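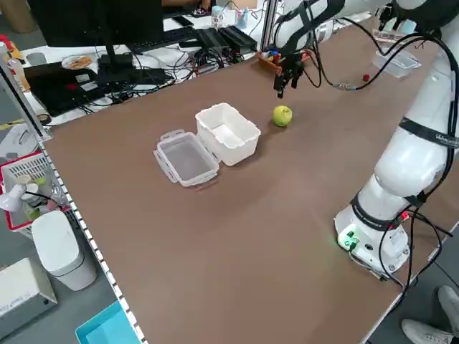

Photo: Killian Courtois

I own 30 plastic containers and, as of Tuesday, fewer lids than that. I know because I finally emptied the cupboard onto the floor and sat down among the results like a man at a yard sale of his own bad decisions.

The white ones are my favorites. You can't see into them, so whatever you put away stays put away until it makes itself known by smell. The clear ones are more practical and I resent them a little. A clear box on a shelf is a small daily report on how you're doing.

My friend Clémence has a theory that every container should have one job for life. Hers are labeled. Mine have had careers. The big square one has been a cake carrier, a home for batteries, a bath for a paintbrush, and for one bleak week in November, my mailbox. I still wouldn't put salad in it.

Then there's fruit. I started keeping apples in a box with straight sides after the third one rolled off the counter and under the stove, where I assume it still lives. A bowl looks nicer, I grant you. But bowls in my house attract keys, receipts, and one glove, and the apple ends up at the bottom of all that wondering what it did wrong. Green ones especially. I buy them for pies I don't make.

So, the new system, which has survived 2 whole days. Lids go upside down on the table next to their boxes before anything gets filled. If a box can't find its lid, it's out. If a lid can't find its box, it gets one more night, as I'm sentimental about lids. Small stuff goes on a tray. The tray is where small stuff goes to be ignored, but at least it's being ignored in one place.

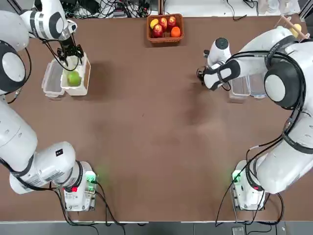
Should you store apples with the lid on?
On the counter I leave the lid off so they don't sweat. In the fridge I use a loose lid or none at all, and keep them away from the lettuce, which goes brown in their company.

Rostam came by while I was matching and asked if I was moving out. He then took home four boxes with good lids, snapped shut, very pleased with himself. I've decided to count this as decluttering, though I'd like the blue one back.

The cupboard door closes now. I've been opening it just to close it again.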